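Grirkura Open Workshop
Progress report to the Slanina Fund, spring period
Prepared by Bohumila Halás

1. Open day at Tokthorpe

The open day went ahead in March, from 10 am to 4 pm. We received 209 visitors against a target of 60 in the grant agreement. The two-arm cell ran for most of the day, with a short break at noon, and visitors stood along the front of it in groups.
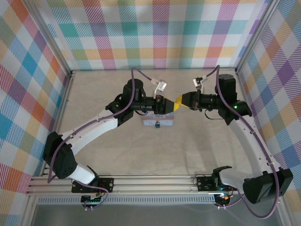
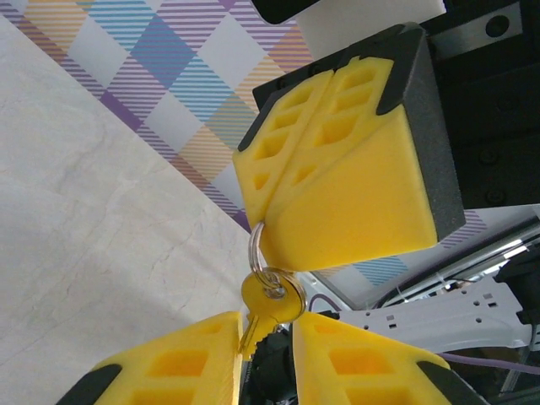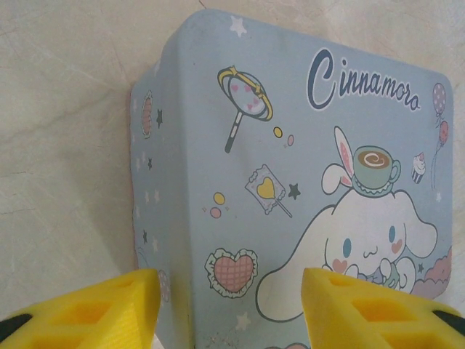 The cell with its two arms, a key on its ring between the grippers, and the Cinnamoroll tin seen from close to the fingers.

2. What was shown

Oldřich Michalík led the demonstrations. Each session lasted 30 minutes and used small household items, among them a key on a split ring and a printed tin. Passing an object from one arm to the other drew the most questions, and we gave it more time in the afternoon. The key was the harder item of the two. Several passes had to be started again, and Oldřich explained to each group why a thin part is difficult to line up. The tin gave less trouble.

The wrist views were put on a second screen after lunch. Visitors at the back had asked for this – we should have set it up from the start.

3. Spending

The open day was budgeted at 4,000 and came in under that. The remainder will go towards replacement fingertips, if the Fund agrees. Jonunetti supplied the screens on loan at no charge. Receipts are attached separately.

4. Problems

Parking was short in the morning and two school groups arrived together. The talk at 11 am started late as a result. The printed handout ran out before the last session, and we have since sent copies to those who left an address.

5. Next period

- Repeat the day at Tokthorpe, with timed entry
- Write up the key handover as a short guide for schools
- Fit a second screen from the start
- Agree the spare parts list with Oldřich by the end of June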